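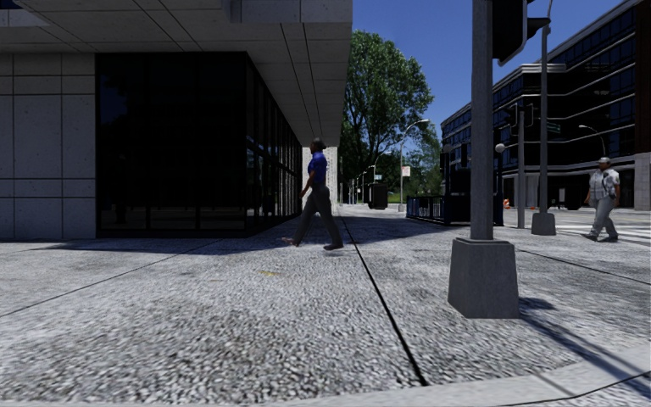

Ratau Firm Boundary Survey: data card

Contents
Responses from 1,284 firms on which tasks they keep in house and which they buy from outside suppliers. One row per firm, 59 columns. Built to test transaction cost accounts of firm size.

Files
firms.csv: main table
contracts.csv: supplier contracts, linked by firm_id
codebook.txt: variable names and codes

Key variables
asset_spec: how far equipment is tied to one buyer, scored 1 to 5
term_months: length of the longest supply contract
make_buy: 0 = bought, 1 = made in house, 2 = both

Sampling
Firms were drawn from the Omelstead and Ormsby business registers. Sole traders are excluded. The Fisley pilot (400 firms) used older wording for asset_spec and should not be pooled with the main table.

Missing data
Coded -9. Contracts under 18 months have no renewal field.

Known issues
Duplicate supplier names in contracts.csv have not been merged.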